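Community Kitchen Walk-Through: Floors, Tables and Serving Areas
Lovthorpe Hall, July. Checked by Sumaiya Khan with Jolanta Kołodziej

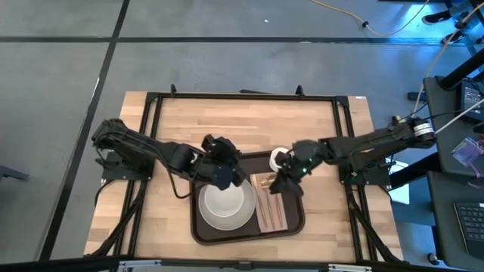
Wooden tabletop with serving tray and white bowl, gray concrete floor.

Entrance and hallway
Doormat lies flat: OK
Lights work: OK. So much brighter with the new bulbs, what a difference!
Exit sign lit: OK
Coat rack fixed to wall: FIX. Two screws missing on the left bracket.

Floors
Clean and free of grease: OK
Seams checked for chips: OK
Wet floor signs in the closet: OK, four of them (we only had one last time, so thank you to whoever brought the others)
Mats by the sinks: FIX. One curls up at the corner and I caught my toe on it twice.

Tables and serving areas
Tops wiped and sanitized: OK
Wood checked for cracks and splinters: OK. Jolanta ran a cloth over every one and it didn't snag anywhere!
Trays and bowls free of chips: OK
Folding table locks: FIX. Table by the piano needs a new latch. Please don't use it for the soup urn until then.

Cold storage
Fridge at or below 40 F: OK, 37
Freezer at or below 0 F: OK
Food dated and labeled: MOSTLY. Cúc Sầm's labels are wonderful, bold and easy to read, and I'd love to see them on the bottom shelf too.

Fire and first aid
Extinguisher gauge in the green: OK
Fire blanket within reach of the stove: OK
First aid box stocked: FIX. Low on blue bandages, box of 200 on order.
Room limit posted (127 people): OK

Open items go to Tahmineh Asadi. The latch comes first, then the mat.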